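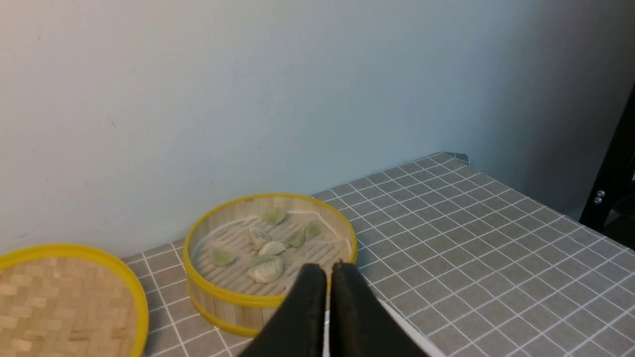 The dumpling houses of Kollbridge open before the bakeries do. By 6 in the morning the windows along Verinley Street are already fogged, and you can smell ginger and hot cabbage from the bus stop at the top of the hill. I came to write about one restaurant and ended up eating in nine, which I regret only a little! Order the small basket almost anywhere on the street and you get something close to this: a bamboo steamer with the lid off, seven dumplings sitting wherever they like on a slatted mat, and all of it so plain that you wonder what the fuss is about until the first bite.

Kollbridge was a mill town, and the food grew up around the shifts. Workers coming off nights wanted something hot and filling that could be eaten standing, and the families who rented the ground floors on Verinley Street gave it to them. At one point there were kitchens on both sides of the street and down two of the alleys as well. When the last mill closed, most people figured the dumplings would go with it. They didn't, and I'm so glad.

Sydorenko is the oldest place still going, and the one everybody sends you to first. It began as a shop for potato and farmer's cheese dumplings, boiled and drowned in butter, and those are still on the board. Then the kitchen next door gave up its lease, Sydorenko knocked through the wall and kept the neighbor's steamers and half of the neighbor's menu. So now you can have both at one table – pork and chive from the steamer, potato from the pot, sour cream and black vinegar side by side. I tried the potato ones with the vinegar. Do it.

On a normal morning the kitchen turns out 2000 dumplings, all folded by hand at a long counter in the back. The cooks let me have a try. Mine came out like tiny laundry bags, and two of them opened in the water. A good folder needs only a few seconds for each one, pinching and turning without looking down, usually while arguing about the radio.

Farther down the hill, Toltular does things its own way. The room seats 16 if nobody has a coat, and the filling changes with whatever the market has – in April it was nettle and egg, bright green and a bit peppery, with a wrapper so thin it nearly tore on the way to my mouth. There is no sauce on the table and you won't miss it. Go early, bring cash, and get the broth too, even when it's warm out. They sell it by the mug, and on my last morning I had two.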